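Search this site
Enter keyword

The Curator's Diary
Reading time: 4 minutes
Shares 3

4 October 2019

The museum opened to visitors at ten o'clock as usual. The morning was given over to the Melnychuk deposit, which has now been on our shelves since April and which the trustees have asked to see entered in the register before the winter closure.

The deposit consists of the papers and workshop contents of the Melnychuk wireless repair business, which traded from premises in the lower part of Wolville from 1939 until the family gave up the lease in 2000. The paper portion is far larger than was supposed when the offer was accepted. The job cards alone come to 829, and they have been kept in the order in which the work was taken in. It has been decided to preserve that order. An earlier proposal to sort the cards by the customer's surname has been withdrawn.

The cards are a better record of the town than might be expected of such plain documents. Each gives the make of the set, the fault as the customer put it, the fault as the bench found it, and the charge. The customer's words were written down as spoken. One set "goes off when the kettle is on". Another "has taken against the Home Service". A third was brought in on a handcart from one of the hill farms and was found to have a mouse's nest behind the loudspeaker, for the removal of which no charge was made.

The wartime cards are fewer and shorter. Valves were hard to obtain and several cards are marked "waiting", with no later entry. It is not known whether those sets were ever returned to their owners. Should any reader have a family recollection on this point, the museum would be glad to receive it in writing.

In the afternoon attention was given to the Pimumard ledger, a single bound volume recording dealings with that supplier. The spine has parted and the first gathering is detached. Treatment has been put off until the new financial year. In the meantime the volume has been boxed and may be consulted only by appointment. The present writer spent the better part of an hour attempting to read a column of figures headed "allce", which was at length understood to mean "allowance" and to refer to returned packing cases.

Conditions in the upper store remain a concern. The humidity reading was again higher than is desirable, the rain having come from the west for much of the week. The window on the landing has been taped for the present. The joiner has promised to attend, and has been reminded of it.

A letter was received from the Grelevura Local History Circle asking whether the museum would lend material for its spring display on trades of the valley. The request has been agreed in principle. Job cards will be lent only as copies. Signboards and small items may go as originals, subject to a signed loan form and a locked case. The Circle has a locked case — it was made for a collection of christening spoons — but the key must first be found.

Some thought was also given to the hand tools, which have so far been treated as the lesser part of the deposit. The pliers are to be listed together under one heading, with each pair given its own line and a note of its handle colour and relative size. Work on the remaining tools will follow the same pattern, so that a later reader of the register may find any item without opening every box.

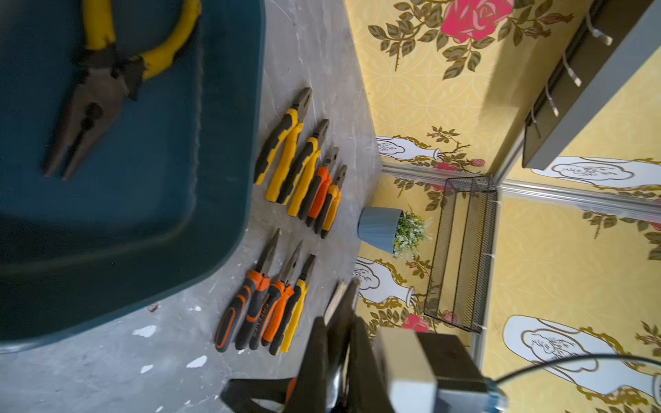 Matters Carried Forward

The reply to Grelevura is to be sent with two copies of the loan form. The form still bears the old telephone number and this should be corrected by hand until the present stock is used up.

The register entries for the first drawer of cards are complete and require checking against the cards themselves. The second drawer has been started. Readers' tickets issued before April are no longer valid and holders should apply again at the desk.

The stove in the reading room smoked for most of the afternoon and was let out at four. The museum closed at five o'clock. The landing window was looked at once more before locking up, and the tape was holding.

2 comments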